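Search products, codes, guides
Go

Worktops > Stone care > Sealers > Vaveo Stone Sealer

Vaveo Stone Sealer for Marble

June, by Menaka Majumder

Vaveo is a water-based sealer for polished and honed marble indoors. It soaks into the stone and leaves no film, so the colour and sheen of the surface are unchanged. Suitable for desks, side tables, shelves and washstands. Not for floors or outdoor use.

Pale marble with grey veining should be tested in a corner first. Veins can take up more sealer than the ground around them. 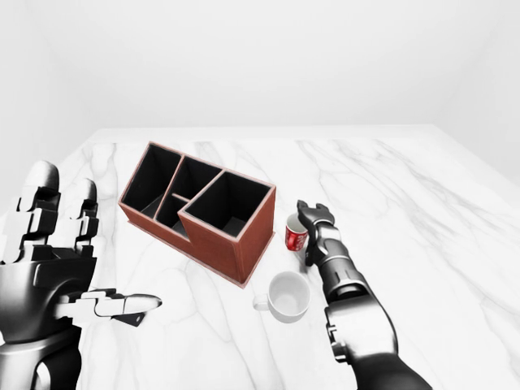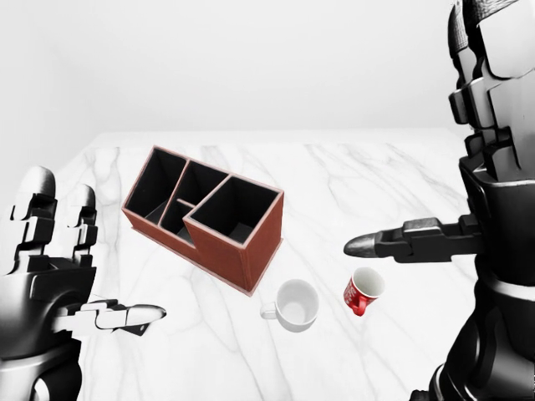

Clean the stone with a neutral soap and leave it to dry overnight. Apply 2 thin coats with a lint-free cloth, working along the length of the slab. Wait 2 hours between coats. Wipe off any surplus before it turns tacky; dried residue needs the Stillwood solvent, sold separately.

Sealing slows staining. It does not prevent etching by vinegar, citrus or wine, and spills should still be blotted up at once.

Size: 400 ml bottle
Finish: natural
Storage: above freezing, cap closed
Shelf life once opened: see base of bottle

Trade orders in larger sizes are handled by Shiela Maglaya at the Salazar counter.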